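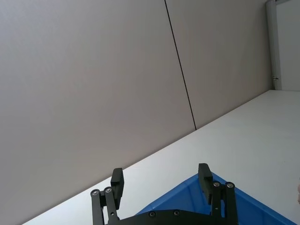

Home Visits Checklists Contact
2019-11-10
Posted by Burex floor safety

Open day walk-round, Martinelli hall, two-arm table (toy sorting demo)

1. Visitor line taped on floor – OK. Tape lifting at one corner, redo before doors.
2. E-stop in reach of operator – OK, pressed twice, both arms stopped.
3. E-stop, visitor side – MISSING. Musto to bring one. No demo till fitted.
4. Table top clear of tools, cups, badges – OK.
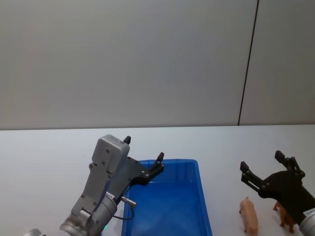 5. Speed cap set for public running – OK, 40 percent. Leave it there.
6. Finger pads tight – OK both arms. Re-check at lunch.
7. Group size – max 14 at the line. Sign says 20, wrong, replace.
8. Cable at left gripper – see comment.

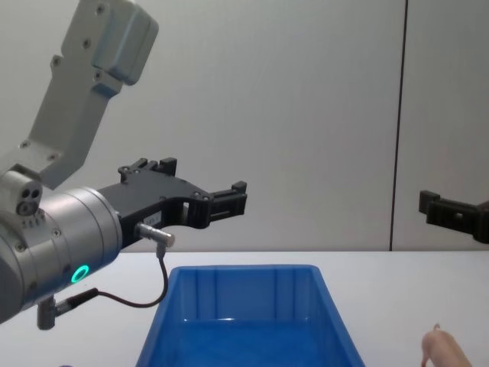
Item 8: cable loop, left arm, over the bin.

Comment: loop hangs lower than I'd like. Didnt snag in the test run but clip it up anyway. Check again after first hour.

9. Toys – no small loose parts, OK. Kids will want to grab them, hand out only with arms stopped.
10. Full cycle watched from visitor line – OK, see comment.

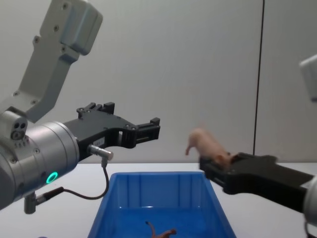
Item 10: pink pig in the right gripper, brown animal in the bin.

Comment: view is fine for adults, poor for small kids. Mirnura has a step, ask. Keep step behind teh tape.

11. Asset tag 2829 on control box – OK, matches sheet.
12. Fire exit behind table – OK, keep chairs out.

Open: 3, 7, 8. Re-inspect before doors.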